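The Bin on the Table
Newsletter item, Tuesday, November 14, 2023

Regular readers will know that the Trestis Workshop has a lost property problem. Newer readers will know it too, if they have tried to hang a coat up. The hooks by the side door were full by the end of summer, the shelf under them went soon after, and since half-term the overflow has been living on the windowsill, where it frightens the spider plant.

So we have finally had a sort-out. It took two evenings, one of which was mostly tea. I was put in charge of writing it up, on the grounds that I had complained about it most.

What we started with

The coats were easy. Coats have names in them, or bus tickets, or in one case a very full shopping list that allowed us to work out the owner from the quantity of beetroot. Gloves were harder. We now own 64 single gloves, and I would like whoever is walking around with the other halves to think about what they have done. They have been bagged up and are on the bottom shelf of the stationery cupboard, behind the laminator. Come and rummage if you must. Please rummage in pairs, if only for the look of the thing.

Umbrellas have gone in the tall pot in the hall. We have decided as a body that umbrellas belong to everyone and always have done. Take one when it rains, bring one back when it doesn't, and don't expect it to be the same one.

Spectacles are in the office drawer. Several pairs are for reading, which may explain why the notices asking people to collect their spectacles have had so little effect. The next notice will be in larger type.

That left the miscellaneous. Every sort-out has a miscellaneous, and it is always the largest pile, and it is always the pile that somebody suggests dealing with next time. We held firm. It has been looked at, argued over and divided into batches, and the batches will take their turn in the big grey bin on the table, a few things at a time, so that people can see what is there without having to plunge an arm in up to the shoulder. The old system was a tea chest and it was not a system.

The first batch

Opinion was divided on how to choose the first few things. One school of thought wanted to begin with the valuable items, until it was pointed out that we hadn't got any. Another wanted alphabetical order, which fell apart at once over whether a thing with no obvious name should go under T for thing. In the end we picked items that had been with us longest and that somebody, somewhere, might miss.

We are fond of the orange sea creature. There are two parties on this matter, the Fish Party and the Whale Party, and feeling ran high enough on the second evening that the biscuits had to be moved. It has a round dark eye, a fin and a tail that goes up as though it had somewhere better to be. I am Whale, for the record, but I can see the other side. There is a small white label near the tail, and I would gently suggest to any parent in the parish that a label is an excellent place for a name.

The tape measure is yellow, and I have strong feelings about it. For most of this year the Workshop has been measuring things with a wooden ruler and a good deal of optimism. The noticeboard in the back passage was put up by this method and you may have noticed that it leans. If the tape is yours, do come and get it. If you come and get it slowly, we shall not mind.

Then there are the cups, a red-orange one that you can see through and a dark blue one, both plastic. They do not match each other and they do not match anything in our kitchen, where the cups are white and chipped and know their place. The picnic in the summer is the likeliest suspect. Almost everything we own that is plastic and unclaimed came into our lives at the picnic.

The striped cloth item is off-white with thin dark stripes and has been through several careers since it was handed in. It has been called a pouch, a bag and a hat for a very small sailor. I am leaving it at cloth item. Whoever owns it will know exactly what it is and is invited to write in and put us out of our misery.

And the green ring. It is plastic, it has a ridged edge and you can see through the middle, and that is everything we have managed to establish over two evenings. It may be part of something. If you have a something at home which has lately stopped working, or leaks, or has fallen into two halves, do have a look to see if it wants a green ring.
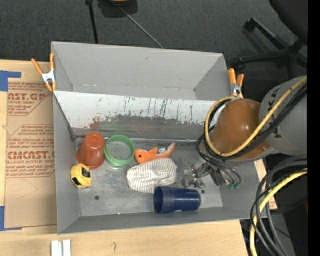 How to claim

The bin is on the pale wooden table in the carpeted room, and the room is open whenever the Workshop is. Batches change weekly, on no particular day, depending on who has remembered. To claim an item:

Have a look. Looking is free and requires no form.

If you see something of yours, write your name and the item in the exercise book by the kettle. Please write the item in words. The last page has a drawing on it which we have been unable to match with any object known to science.

Take the item home. This is the step that people tend to leave out. We had a scarf last winter that was formally claimed and then left on the same hook until Easter.

If two people claim the same thing, they will be asked to describe some feature of it that isn't obvious. If they both manage this we shall make them share, as one does with children and allotments.

You may not claim something simply because you like it. I mention this with the tape measure in mind and I am mostly speaking to myself.

What happens to the rest

Anything still with us at the end of December goes to one of three places. Usable clothing and household bits will go to the Bornar shop on the corner, who have been very patient about our habit of arriving five minutes before they shut. Toys in decent order will be washed and put in the toy box for the Thursday toddlers, who are not fussy about fish or whales. The remainder goes to the tip, in my car, which already smells of the last lot.

The single gloves are a separate question. A suggestion has been made that they could be turned into finger puppets. A second suggestion has been made that they could not. Both are under consideration.

A word about the bin

Several people have asked where the bin came from, and one has asked whether it can be put away again when there is a meal on. It is a big thing, I grant you, and it takes up most of the end of the table. The white panel across the inside is well scratched and has gone quite dark along the bottom, and the metal floor has had a life as well. I have had a go at it with a damp cloth and washing-up liquid and would describe the result as a draw.

It does, however, have two great virtues over the tea chest. You can see to the bottom of it, and it has no splinters. The narrow part behind the panel is to be kept clear, please. I know how we are. Give this building an empty compartment and by the weekend it will have a stapler in it, 20 biros and someone's lunch.

If there is a meal on, the bin can go on the floor by the wall for the evening. It wants two people, one at each end, both going in the same direction. We tried it the other way and learned a good deal about each other.

Things we are looking for

While we are on the subject, a few things have gone the opposite way, in that they belong to the Workshop and are presumably enjoying a holiday in somebody's house. We would be very glad to see:

The lid of the large saucepan. We have the saucepan. Soup has been made under a baking tray since September, and it shows.

4 folding chairs, lent out for a birthday. I hope it was a lovely birthday. I hope it is over.

The good scissors. You know which ones. The others don't cut.

The Haque hall key, which has a piece of green wool tied to it, unless the wool has come off, in which case it looks like every other key in the county.

The extension lead with the long flex. The short one reaches from the socket to a point just short of the urn, every time, wherever the urn is stood.

No questions will be asked about any of these. Leave them inside the side door, ring the bell and run, if that makes it easier.

And finally

The Tallitz outing coach seats are filling up and the list is on the noticeboard, the leaning one. Sensible shoes are advised. Please check under your seat and in the overhead rack before you get off, and then check again. I have only just got to the end of the last lot, and the driver has made it clear that he doesn't want them either.

Next issue: the second batch, which includes a bicycle pump, half a jigsaw and what may be a tooth.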